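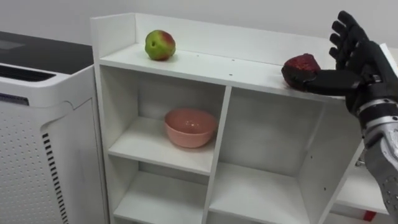 September 20, 2025

2 min read

Search this diary Go

I slept badly because of the long bus ride yesterday, but I got up early and went with Usa to the open day at Trivurano. She had registered us both in September, on the first morning it was possible, and still we got only the last group before lunch. There were 14 people in our group. A man from Mollah, the company which makes some of the software, was also there and he wrote in a small notebook all the time.

The demonstration was in a room on the second floor. I had expected a factory hall with yellow fences. It was more like the corner of somebody's apartment, with white shelves and a bowl and fruit. The robot is called Ema. Doina Pavlović, the engineer who guided us, told that the first version was named Caser and it could only lift boxes, and that she still misses it a little.

The task was to handle things on the top of the shelf. I stood near enough to see the fingers very well. They are black and thin, with joints like ours, and the thumb is thicker. When the hand had the red fruit at the front edge of the shelf, I noticed that I was holding my breath. It was a strange fruit, dark red and bumpy, like a strawberry that is much too large. Usa said pomegranate. We did not agree about it until the bus stop, and also not after.

The apple was waiting on the same shelf, more to the left, over the place where the pink bowl was. I liked the apple. It had a red cheek on one side, as the ones from my aunt's garden.

Afterwards we could ask questions. A boy wanted to know if Ema can peel an orange, and Doina said no, not this year. I asked how many times they repeat one movement in a day. She said 200 on a good day, and on a bad day they repair the wrist. I had prepared one more question, about who is responsible if the robot breaks something in your kitchen, but my English became slow and the man from Mollah was faster. I will write it to her by email — she gave us her card.

The coffee was free, the sandwiches were not. I paid 11 for two with cheese, too much.

At home I tried to lift my own apple with very slow fingers. I pay no attention to my thumb normally, and it does nearly everything. Tomorrow I must call Gilberto about the keys and wash the blue coat.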